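CHAPTER 4
Gathering Demonstrations

By the end of this chapter you should be able to plan a collection session, write a task sheet another person can follow, and decide which recordings belong in your training set.

Now we get to my favourite part of the whole subject! Chapters 2 and 3 treated the policy as a function to be fitted. A function needs examples, and in manipulation every example is a person's skill written down as joint angles, gripper commands and pictures. The colour of a bin or the curl of a lead can end up in what the policy learns, so the table deserves as much thought as the network. 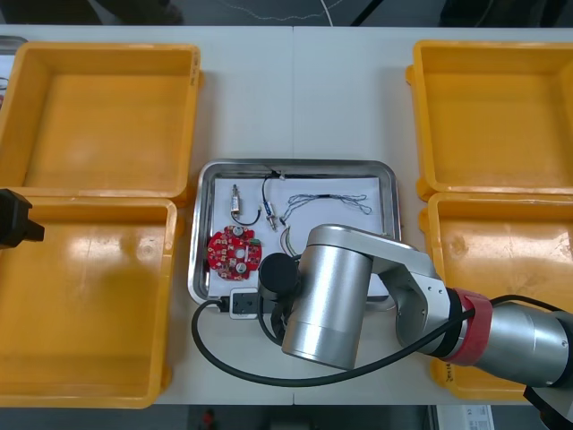
Our running example is the Forside sorting set, built over one September. It holds 2,195 episodes of a single family of tasks: small electronic parts, a steel tray lined with paper, four yellow bins. That sounds narrow until you try it. Wires tangle, motors roll, and a circuit board lying flat on paper gives a gripper very little to hold (try it yourself with a pair of kitchen tongs).

Before recording anything, write down what may vary and what may not. At Forside the furniture stayed put while the parts, their positions and their order were open. A fresh layout was drawn up every 30 episodes.

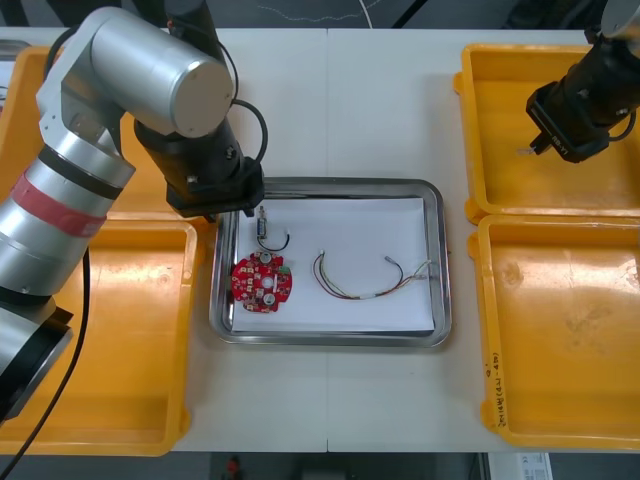 Gwendolyn Greenberg would draw up a new layout for every single episode, and argues that blocks of similar starts teach the policy the block instead of the task. She has a point, and Exercise 4.6 lets you test it on the Forside data. Blocks are quicker to run, though, and a tired operator makes poor examples.

4.1 What each camera is for

A fixed view tells the policy where things are. A wrist view tells it how the fingers sit relative to whatever comes next, at the range where a few millimetres matter. 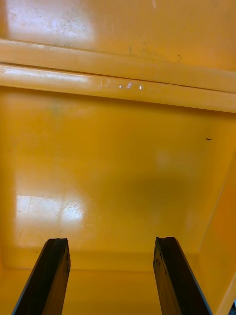
Figure 4.3 Wrist view, gripper fingers over a yellow bin floor.

Glare and scratches are worth keeping. The finished policy will meet them too, and a set cleaned of every reflection trains a system that is easily startled.

4.2 Where an episode ends

Decide on the end state before you start, and word it so that two people checking the same final picture would agree.
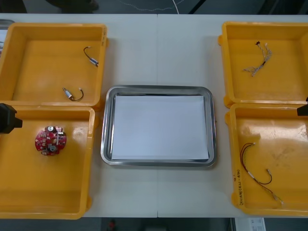 Section 4.2 by Mei Ostrowski and Leobardo Barrera

"Parts sorted" is a poor end state. "Paper clear, every part lying wholly inside a bin" is a good one, as it can be checked from a single fixed view. When we applied that wording to the first batch of 465 episodes, 364 passed. We labelled the others and kept them in a separate folder, and they come back in Chapter 7, where failed attempts turn out to be wonderfully useful.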